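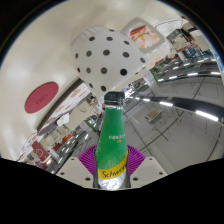

4 min read

Hello, and welcome to Melavel! I'm Evie Sugden, I started this little school, and I'm the one who answers the phone if you ring before lunch. We teach grown-ups to sew, mend and alter their own clothes, in two rooms over the old bank in Cludton. If you've never threaded a needle you'll be in good company. If you've been sewing for years and just want a big table and other people to moan to about zips, come along as well.

I didn't set out to run a school. I did alterations for a living, mostly trousers and bridesmaids, and people would stand there while I pinned them and say "I wish I could do that". I must have heard it every day for years. So one January I put a card in the window of the wool shop offering a beginners' evening, expecting a couple of replies, and ended up with a full front room and my husband eating his tea on the stairs. We did that for two winters before I got brave and signed a lease.

Lindiwe Fourie joined me soon after. She came in to ask whether I'd take up a pair of curtains, looked at what I was doing with a coat lining, and told me (very politely) there was a quicker way. There was! She trained as a pattern cutter and can look at a jacket on a hanger and tell you why it won't sit right on your shoulders. Lindiwe takes the pattern cutting and tailoring classes, and I do beginners, mending and anything involving children's costumes, which I love and she can't stand.

We have 19 regular classes across the term. Groups are small, and we keep them that way even when there's a waiting list, as I've been the person at the back of a big class with my hand up and it's miserable. Everything you need for the first session is here: machines, scissors, thread, pins and a great heap of fabric for practising on. Bring your glasses if you wear them for reading.

Beginners start with straight lines. I know, I know, everyone wants to make a dress. But you get a cushion cover out of it by the second week, and by the end of term you'll have made a skirt or a pair of pyjama bottoms that fits you properly, with pockets. I'm very firm about pockets.

Mending is the class that has grown the most. We do darning, patching, replacing zips, turning collars and rescuing jumpers that the moths have been at. One lady brought in her dad's work jacket with both elbows gone and we spent three weeks on it, and it's a lovely thing now, all blue stitching down the sleeves.
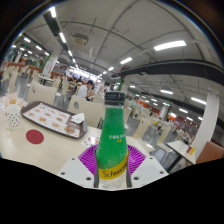 The fabric heap deserves a mention of its own. A lot of it comes from Sandhu, the cloth merchant down by the station, who let us have their roll ends for next to nothing. We had 500 metres off them last year and I couldn't tell you where it all went, except that half of Cludton seems to have the same checked tote bag. If you come to a class you're welcome to rummage. The good wool is on the top shelf and you do have to ask Lindiwe for that.

We also do days out to workplaces. The first was Plasonico, who wanted their staff to have something to do together that wasn't bowling, and we taught a room full of office people to sew on buttons and take up hems. They were noisy and brilliant, and a few of them now come to us in the evenings. If you'd like us to visit yours, drop me a line and tell me how many of you there are and whether you've got decent tables.

Then there's the newsletter, which goes out to 700 people once a month and is mostly class dates, with a mending question from a reader and usually a grumble from me about the price of thread. You can sign up at the desk or through the form on the contact page.

A few practical bits. The front door is the green one beside the cash machine and it sticks, so give it a shove. There are stairs and no lift, I'm afraid, but we run the mending class in the library on the ground floor twice a term for anyone who can't manage them. You can pay by the session or for the whole term, and if money's tight have a quiet word with either of us. The kettle is always on and the biscuits are whatever was on offer.

Summer term places go up on the classes page soon, and beginners usually fills first.

Evie

Page last updated March 4, 2020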